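Capítulo 4
A sutura: agulha, fio e tecido

Quando comecei a ensinar sutura, eu achava que a primeira aula tinha de ser sobre nós. Levei 30 alunos para a bancada, distribuí fio para todo mundo e passei a tarde inteira desmanchando emaranhado! Hoje começo pela agulha curva, e é por ela que vamos começar também aqui.

A agulha entra no tecido e sai dele seguindo a própria curva. Parece óbvio no papel, mas a mão da gente insiste em empurrar reto — e empurrar reto rasga. Peço sempre que o aluno gire o punho devagar, acompanhando o arco, e que olhe para a borda da ferida antes de olhar para o instrumento. Se a borda está sendo puxada, pare, solte um pouco e recomece o gesto.

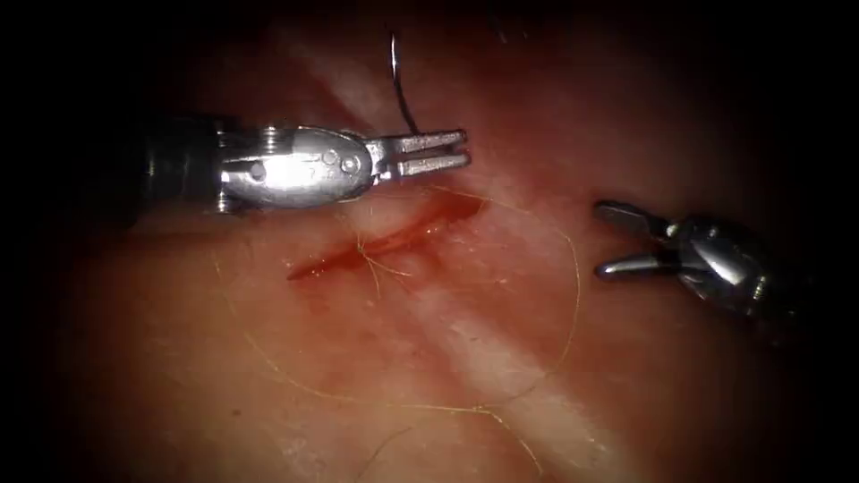
O fio merece a mesma paciência. Uma alça folgada sobre a incisão não incomoda, desde que você saiba onde ela começa e para que lado vai correr. O problema aparece quando a gente puxa sem olhar (eu já fiz isso mais vezes do que gostaria de confessar) e a alça fecha no lugar errado. Antes de cada tração, siga o fio com os olhos, da agulha até o último ponto.

Outra coisa em que insisto: aproximar as bordas é diferente de apertá-las. Tecido úmido engana, escorrega, parece pedir mais força. Na apostila Flallside, que usei durante anos, havia 40 exercícios só de tensão, e os alunos reclamavam de todos — até o dia em que pegavam um tecido de verdade.

Neste capítulo vamos ver primeiro a pega da agulha, depois a distância entre a entrada e a borda, e só então os nós. Deixe por perto um pedaço de esponja ou de silicone para treinar. As medidas que uso nos exercícios estão na tabela da página 258, e vale marcar essa página desde já.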